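Visit report: the Fovora hand-held gripper kit at Gkikas

By Orestis Drakos
March 25, 2023
3 comments | 66 shares

The Gkikas demonstration room is on the second floor, past the machine shop, and visitors are asked to leave coats and bags at the front desk. I went to look at the Fovora kit, a hand-held gripper with a camera mounted on it, sold with a recording service. Our interest is in table clearing and table setting for a small catering line. We wanted to know whether the kit could be used by kitchen staff with no robotics background.

The kit is a tool held in one hand. The operator squeezes a trigger, two padded fingers close, and the camera records what the fingers are doing. The recordings are later used to train a policy for an arm fitted with the same fingers. Gkikas distributes the kit and also rents out recording hours in its own room, either with its operators or with the customer's.

What is in the package

The standard package has the gripper, two sets of finger pads, a charging cradle, a hard case and a license for the Cuvico software, which handles upload and review. The arm is not included. The fingers fit two arm models through an adapter plate, sold separately. We asked about a third model that we already own and were told an adapter is planned for July. I would not base a purchase on that.

The tool is heavier at the front than I expected. With the elbow supported it is comfortable enough. Held at full reach over a table, it pulls on the wrist after a few minutes, and I found myself resting the heel of my hand on the table edge. The operators do the same. There is no wrist strap in the package and I think there should be one.

The trigger has a long travel with a light spring. Fine control near the closed position is good. Near the open position there is some slack, and the fingers do not move for the first part of the squeeze. The software corrects for this when it computes finger width, according to the data sheet. I did not have a way to check it.

The session

The room is kept dark around the edges, with black behind the work table and light from overhead. The task set for the visit was tableware: a plate, a tray and a placemat, to be picked up and put down in different arrangements. Each recording starts with the fingers open and ends with them open and clear of the object. Between recordings the operator changes the layout by hand.

I recorded a short series myself after a few practice runs. Flat plates are the hard case. The fingers have to take the rim from the side, with one pad on each face, and the angle of approach matters more than the grip force. If the tool comes in too steeply, the lower finger meets the mat before it gets under the rim. An experienced operator tilts the whole forearm down first and then moves in. I needed several tries before I stopped pushing the plate along the table.

Dark tableware under overhead light was of particular interest to us, as our own plates are dark. Highlights move across the surface as the tool moves, and a tracking system that relies on surface detail could be misled by them. The Cuvico review screen marks recordings in which tracking was lost, and the operator can discard them on the spot. Mine were all accepted, but the series was too short to say much.

Pads

The finger pads are the part that wears. Gkikas quotes a life of 400 recordings per set for tableware work and charges for replacements after the first two sets. The pads are fixed with screws and can be changed at the bench. I would budget for more pads than the brochure suggests, especially with rough-surfaced plates.

Software and service

Upload from the cradle is automatic. Review is done in a browser and is plain but quick. Recordings can be exported in an open format, which was one of our conditions. Labels are typed by hand, and there is no list of past labels to pick from, so spelling varies between operators. This was raised by another visitor too, and the answer was that a fix is in testing.

The rental option includes the room, the tool and one operator. For a first trial I consider it better value than the kit - the layout work between recordings takes longer than the recordings themselves, and a second pair of hands helps. The Bamby tool, which we looked at last year, is lighter but has no rental service and a narrower opening.

Open points

Cleaning is not covered in the manual. The pads cannot be washed in place, and for anything near food this needs a written procedure. We have also asked for the noise figure of the arm adapter and for the price of a second software license. I will add the answers when they arrive.

Recent items
Bamby hand tool: notes from a bench trial
Cuvico export formats compared
Choosing trays for automated table clearing
Finger pad materials and wear
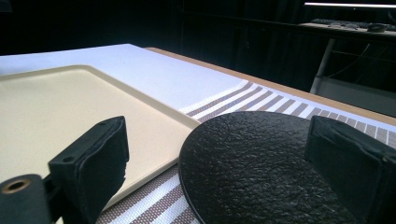
Fingers at the rim of the black plate, with the beige tray alongside on the striped placemat.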